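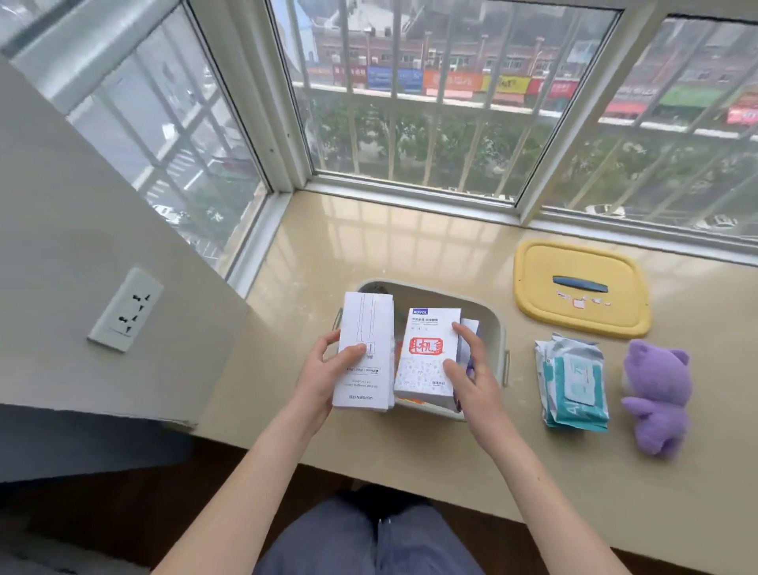
FIRKDALE, February

Moving a replica to a new primary with Lumach

These steps assume GTIDs are off and that you have two spare nodes. Lumach keeps its own checkpoint table, so the old file name and offset are not needed.

1. Stop writes on the old primary. Wait until the replica reports zero lag.
2. On the replica, run lumach mark --save. Note the checkpoint number it prints.
3. Run the same command with --find on the new primary. The two row hashes must match.

If they differ, stop. Leif Ketilsson's script for the Bech cluster skipped this check and replayed 38 transactions twice.
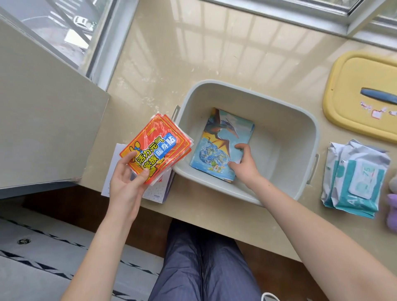

Filed under: Replication

4. Point the replica at the new host with lumach attach. Leave the batch size at 1000 – larger values hold locks too long on wide tables.
5. Start the apply thread and watch the error log through at least one full batch.
6. Turn writes back on.

To roll back before step 6, run lumach detach and attach the old host again. After step 6, rebuild from a backup.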